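Renting at Skavau: Frequently Asked Questions

Last updated 19 December 2023

These are the questions the leasing office hears most from students and recent graduates who want a room in the building. If yours isn't covered, write to Fitriani Rahman in the leasing office and she will answer or pass it on to the right person.

What am I renting, exactly?

You rent one furnished bedroom in a shared apartment. The lease is in your name and covers your bedroom plus use of the kitchen, living area and bathrooms. If a roommate stops paying, you are not billed for their share.

How many people live in an apartment?

Most apartments have four bedrooms. The largest ones, on the top floors, have 6.

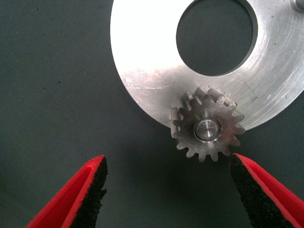
How long is the lease?

Leases start in September and run twelve months. A shorter lease is possible if a room comes open mid-year, but we don't hold rooms back for this. Ask to be put on the mid-year list.

What does the rent include?

Water, heat, trash pickup, internet and basic furniture. Electricity is included up to a monthly limit for each apartment. Anything over the limit is split evenly among the people living there and shows up on the next bill.

Furniture means a bed frame, mattress, desk, chair and dresser. Bring your own sheets, towels and desk lamp.
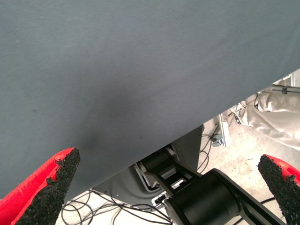 You may bring small pieces of your own as long as they fit in your bedroom. We can't store the furniture that comes with the room, so please plan around it.

Can I choose my roommates?

Yes. Everyone in the group has to apply separately and enter the same group name on the form. If your group is smaller than the apartment, we fill the other bedrooms using the short survey in the application. It asks about sleep hours, guests, smoking and noise.

Do I need a guarantor?

You need one if you have no regular income or your income is below the level listed on the application. Students without a guarantor in the country can pay a larger deposit instead.

How do I pay?

Through the Plorkus resident portal, by bank transfer or card. Card payments carry a fee, shown before you confirm. Rent is due on the first of the month.
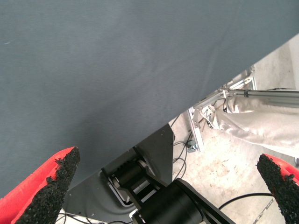
If you know a payment is going to be late, send a message through the portal before the due date. Late fees are listed on page two of the lease.

Can I sublet over the summer?

Yes, with written approval. Send us the name and contact details of the person at least 30 days before they move in. They fill out the same application as any other resident, and you stay responsible for the rent.

Is there parking?

There is a small lot behind the building, rented by the space. When it is full, residents usually use the Majimbun garage, which sells its own monthly passes. Bike storage is free. 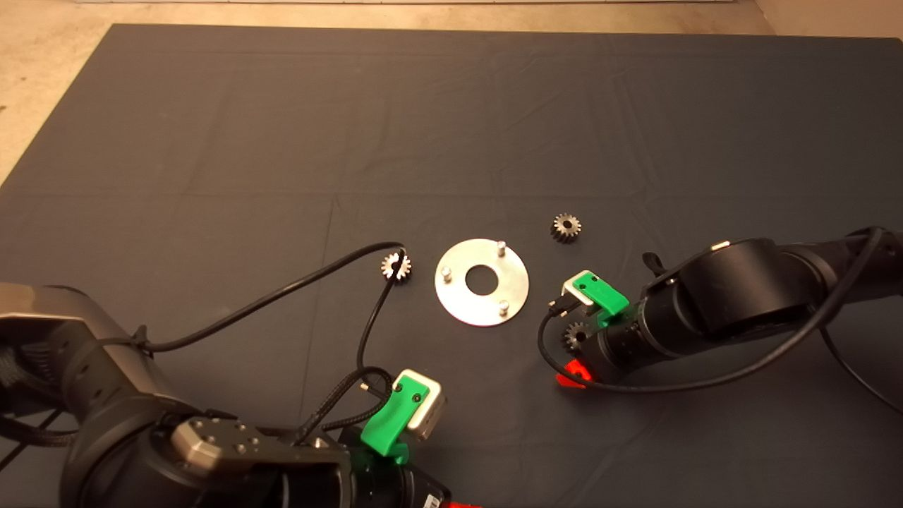

Bike tags are handed out at the front desk. Bikes without a tag are removed from the racks at the end of each lease year.

Are pets allowed?

Fish and other small tank animals only. Service and support animals are handled separately, so contact the office before you sign.

What happens to my deposit?

We inspect the bedroom and shared areas after you leave and send an itemized statement. Damage in a shared area is divided among the roommates unless one person takes responsibility in writing. Leave a forwarding address in the portal.

Who do I call after hours?

For leaks, lockouts or no heat, call the front desk and dial extension 1673. Everything else can go in as a repair request on the portal.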